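Our heating saga, part two

So the new heat pump is in! If you read my July post you'll know I'd been going back and forth on this for ages, mostly because the old oil boiler kept limping along and I hate replacing things that still sort of work. Then it quit for good one morning and the decision got made for me.

We went with a Wonero unit in the end, put in by Gijs Lambrechts from Timmermans (lovely guy, drinks an alarming amount of coffee). The Stomik was cheaper by 532 dollars, but it would have had to sit right under our bedroom window and I'm a light sleeper, so no thanks.

The biggest surprise for me is how different the heat feels. The boiler used to blast for 20 minutes and then leave us freezing – the new one just hums away all day at a low level. It took me 8 days to stop fiddling with the thermostat. Leave it alone! That's what Gijs told me and of course I didn't listen.

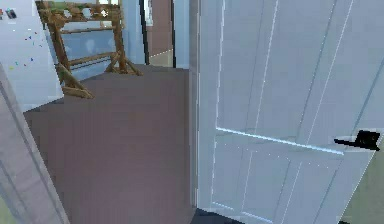

White paneled door with a black lever handle

The other thing I've been doing is chasing drafts. I bought a big roll of foam strip and went through the whole upstairs, and I put a brush seal on the back door too. The hallway is still the coldest spot in the house, so next up is the attic hatch, which has no insulation on it at all. I've set aside 200 dollars for that and I'm hoping to have change left over for a decent rug.

I'll post the first electric bill when it comes in. My sister in Porkow has the same setup and she's happy with hers, but her house is half the size of ours, so we'll see!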